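Hargate Workshop Users Group
Minutes of the room and furniture meeting, March 22, 2022

Present: Remedios Urquijo (chair), Carmela Aguirre (minutes), bench users from both rooms.
Apologies: none received.

1. Minutes of the previous meeting
Accepted with one correction. Under item 4, "shelf" should read "drawer runner."

2. Drawer cabinets
R. Urquijo reported on the storage in the main room. The gray cabinet behind the pale table stays where it is. Moving it to the side wall was discussed at the last meeting and has been dropped, as the side wall is needed for the tall shelving from Karkport.

Contents are to be sorted again before the end of May. Fasteners go in the upper drawers, hand tools in the middle, and tape, ties and sleeving at the bottom. Mixed drawers are not to be kept. Anything without an owner's label will go into the tray by the door for two weeks and then to general stock.

C. Aguirre asked whether the drawer labels should be printed or handwritten. Printed labels were preferred. The label holders take a 40 mm strip – the wider strip bought last year does not fit and should be used up on the shelf bins.

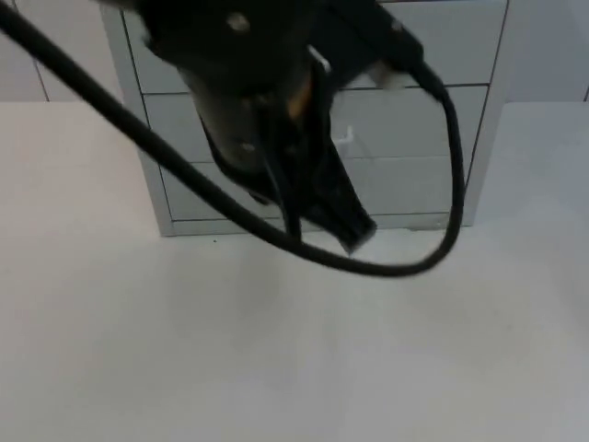
Item 2: light gray drawer cabinet at the back edge of the table, main room.

3. Tabletop
The table is to be kept clear of storage. Parts in use may stay out during a job, in a shallow tray, and go back in the drawers when the job is finished. Boxes are not to be stacked against the drawer fronts.

Cleaning was raised again. The solvent wipes leave a dull patch on the test piece and will not be reordered. Mild soap and a damp cloth are to be used until the Sando samples have been tried. R. Urquijo will try them on the underside first.

4. Cable storage
Spare cables are to be coiled loosely and hung on the wall hooks by length. Tight coils held with wire ties have been damaging the jackets. Hook-and-loop straps will be bought from the small items budget.

5. Budget
The furniture line stands at 2,000 for the year. The Czarnecka quote for replacement runners was accepted in principle, subject to delivery cost. Delivery to the rear entrance is required – the front steps are not suitable for a pallet.

6. Actions
R. Urquijo: cleaning samples; delivery cost from Czarnecka.
C. Aguirre: printed drawer labels; straps; updated drawer list to all bench users.
All: label personal items before the sort.

7. Any other business
The stool with the loose foot has been taken out of use. The next meeting will be held in May, after the drawer sort.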